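Chapter 4
The Mill Towns and Their Photographs

I grew up four streets from the old Gwynne woolen mill, and for most of my childhood I thought it was a parking lot. Well, it was a parking lot. The carding house came down before I was born, and the only piece left standing was a stretch of brick wall with a painted sign on it, so faded you could make out the G and maybe the W on a good day. My grandmother had worked there. She kept one picture from those years in a cookie tin, and that picture is really how I got into this whole business of reading old industrial photographs (a hobby first, then a job, then this book!).

In the last chapter we looked at company ledgers and what they tell you about wages. Now I want to get into pictures, and I'll be using one collection over and over: the Killel Collection, which has 2206 prints and glass plates from the mills along the river at Celtcombe. The earliest one with a date we can trust is from 1873. I've spent more afternoons with those boxes than I'd like to admit, and I still find things I missed.

4.1 Who paid for the picture?

Start with this question every time. A mill owner who hired a photographer wanted a clean floor and a full crew at their places, and he usually got both. When I first went through the Killel prints I kept thinking how tidy the weaving rooms were. Then I read a set of letters from the same years, full of complaints about lint up to the ankles, and I felt pretty silly. Somebody had swept. Look for wet patches on the floorboards, or workers in their Sunday collars, or a foreman standing where no foreman would stand during a shift.

The workers bought pictures too, by the way. A traveling photographer would line up a room's crew outside by the gate and sell each of them a print. My grandmother's was one of those, and the faces in it are a lot looser than anything the company ordered. 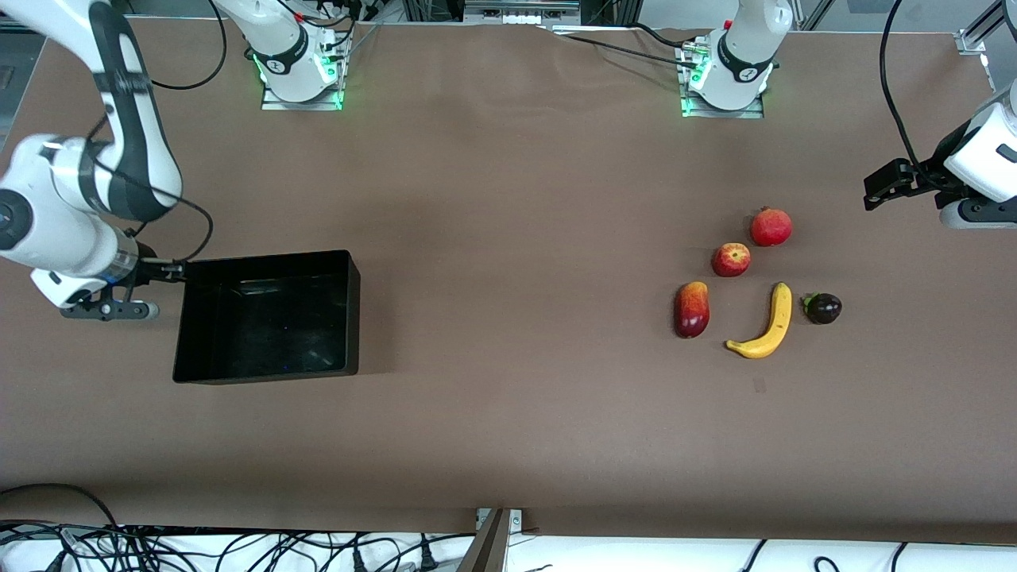
4.2 Reading the back

Turn it over! I mean it. Half of what I know about Celtcombe comes from pencil on the backs of prints. One batch of 40 from the dye house has names written in two different hands, and where the hands disagree I've had to go to the payroll to settle it. Captions get added late, often by a son or daughter guessing at a kitchen table, so treat them like any other source and check them.

Stamps help as well. The Flondell studio changed its stamp when it moved across the river, and that gives us a before and an after for more than 100 prints that have no date at all. I'll walk you through that sorting job in section 4.5, with the mistakes I made left in.

Before you go on, find one old workplace photograph, from your family or the local library, and write down everything the back of it says. Keep the sheet handy. We'll need it in the next section.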